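Yard signs after the election: cleaning, storing and reusing them
Posted 2024-11-23 by Gunārs Paulauskas
Filed under: Garage and workshop

The council race in Skukmont is over and most of the signs on our street have come down. I had 29 of them in the garage by the end of last week, from both sides, and these are the methods I have settled on after several elections.

Getting the stakes out

Pull the wire stake straight up with both hands close to the ground. If the soil is frozen, pour a kettle of warm water around each leg and wait a few minutes. Pulling by the sign itself tears the flutes in the plastic, and then the sign won't stand up again next time. Wooden stakes come out more easily if you tap them sideways with a mallet first, once in each direction.

Cleaning

Corrugated plastic signs can be washed with dish soap and a soft sponge. Skip scouring pads. Hold the sign upright when you rinse and let it drain with the open flutes pointing down, overnight if you can. Water left in the flutes turns green by spring. Tree sap comes off with a little rubbing alcohol on a rag, but try a corner first, as some inks lift. The blue on the old Fahy signs came off on my rag the first time I tried it.

Paper and poly-bag signs are not worth washing. Keep the wire and throw out the rest.

Storing

Store signs flat or standing tight together. Leaning them loosely against a wall over the summer will bow them. I tie mine in bundles with old clothesline and slide them behind the shelving. Write the name and the year on a strip of masking tape along the top edge of each bundle.

Wire stakes tangle badly. Nest them all facing the same way, and tie the bundle at the top and again near the feet. Hang it from two nails. Any stake with rust on it gets a rub with steel wool and a wipe of oil before it goes up.

Reusing

If the candidate is not running again and the campaign doesn't want them back, the plastic is useful stuff.

Drawer liners. Score with a utility knife along a flute and snap. For cuts across the flutes use a metal straightedge and 3 light passes.

Drip tray for boots. Score a line 4 inches in from each side, fold up, and tape the corners with duct tape. It will last a winter.

Paint shield. A half sheet held against the baseboard works better than the metal kind they sell at Lurska, and you can throw it away when it gets crusty.

Seedling covers. Bend a sheet over two wire stakes and weigh down the edges with bricks. Take it off in the morning.

Wire stakes will also hold up peonies, or mark the edge of the driveway before the snow.

A word on who owns them

Signs belong to the campaign that paid for them. Ask before you cut one up. In Ultwood the campaigns leave a box at the township garage for returns, and they are always short of stakes by September. I gave back 6 good bundles last time.

Take down your own first, then ask the neighbors if they want a hand. If one is still up after a couple of weeks, knock on the door before touching it.

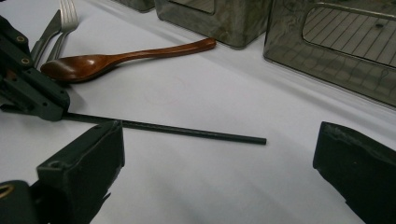
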